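I've been meaning to write this up since the start of January and kept putting it off, mostly because by the time I get home my arms are tired and I don't want to think about hangers. But a few of you asked what I do all day now that I've moved over to the Listholm project, so ok, hangers it is!

The short version is that I steer a two-armed robot through ordinary housework, over and over, and everything it sees and does gets saved. Later the saved runs go into training and the robot (we hope) learns to do the same job without me. My job for the last while has been clothes. Pick up a hanger, get the garment on it, carry it to the wardrobe, hang it on the hook, let go, back off. One trip through all that is an episode. As of yesterday at 4 in the afternoon we have 296 episodes that passed review, and I drove most of them.

I came into this thinking the driving would be the hard part. It is hard for the first few days, because your hands want to feel the cloth and there's nothing to feel, so you squeeze much too early or you wave the hanger around next to the collar like you're trying to get its attention. Then it sort of clicks and you stop thinking about your hands. What stays hard is everything you have to pay attention to besides the clothes. Light, for example! The wrist cameras go wherever the wrist goes, and if I roll the wrist too far on the way over to the wardrobe, I get a lovely view of the daylight and not much else.

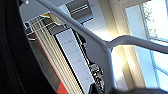
*Wrist camera on a sightseeing trip: blinds, tubing, and a whole lot of window.*

I used to throw those runs out. Now I keep them if the rest of the episode is good, and I'm pretty sure that's right. The trained model is going to roll its wrist at some point too, and when it does I'd like it to have seen that kind of picture before. (There's a long argument about this in our group notes. I'm on the "keep it" side, in case you couldn't tell.)

What I do throw out is hesitation. If I stop halfway to think, the recording has a robot standing there doing nothing, and the model learns that standing there is part of the job. We had a first model, trained on early data, that would get the hanger right up to the hook and then just wait. It was waiting because I always waited! I was lining things up in my head and it copied the pause perfectly. So I went back through the first batch of 70 and cut 28 of them, all mine, all for dithering. That was not a fun evening.

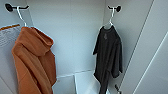

The fix was to plan before pressing record. I look at where the garment is lying, decide which arm takes the hanger, decide which hook I'm going for, and only then start. I also gave myself a limit of 60 seconds for the carry and the hanging part together, and if I go over I stop, reset, and start again. Going over nearly always means I've been fiddling.

Resets are the other half of the day, by the way. Every episode needs a starting position, and it can't be the same one every time. At first I'd lay the shirt out nicely, sleeves flat, neck toward the robot, since that's how a sensible person would do it. Then the model only knew what to do with shirts laid out by a sensible person. These days I drop things. I pick the garment up by whatever bit is closest, let it fall on the seat, and leave it the way it lands, with the hanger on top or next to it or half under it. It looks terrible and the data is so much better.

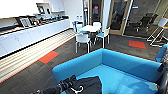
**Posted by the Torklow Notebook** | January | Filed under: robots, day job

Back to the hanger itself, which deserves its own section. The grasp is everything. Take it by the hook and you've got nothing left to hang it with. Take it out at one end of the bar and it swings as soon as you lift. I like to get hold of it near the neck, but you can't be too strict, because the recordings need some variety in them as well. So I aim for the neck and if I end up a bit off to the side, fine, I carry on and deal with it. Recovering from a so-so grasp is a thing I'd like the robot to learn, and it can only learn that from runs where I had a so-so grasp.

We use two bits of software for all this, and both have in-house names. Viver does the recording. Vogler is the review page, where you watch the episodes back and mark them keep or cut. I record in the morning and review after lunch, and I try to leave my own runs until the next day so I've forgotten which ones I felt good about. It helps, though I still go soft on anything that ended with a really neat hang.
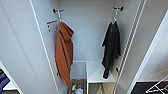

Choosing the hook turned out to matter more than I expected. For ages I'd been sending almost everything to the left one, purely out of habit, and when we tested, the model pretty much ignored the right side. Now I alternate, and I mix up what's already in there when an episode starts. With the orange hooded one on the left hook and the black one on the right, you've got a reasonable gap of bare wall between them. The orange one also falls a long way down, nearly to the white bin with the little capped bottles in it, so I have to think about what the bottom of the garment is up to while my eyes are on the top. I want more runs where the cloth brushes something low down and the arm just keeps going calmly.

Next up is trousers, and I have no idea yet how we're going to do trousers. Fold over the bar? Clips? If you've driven a rig like ours and found something that works, leave a comment please. I'm also going to redo a chunk of the right-hook runs, since my early ones came in from a weird high angle and I don't like watching them.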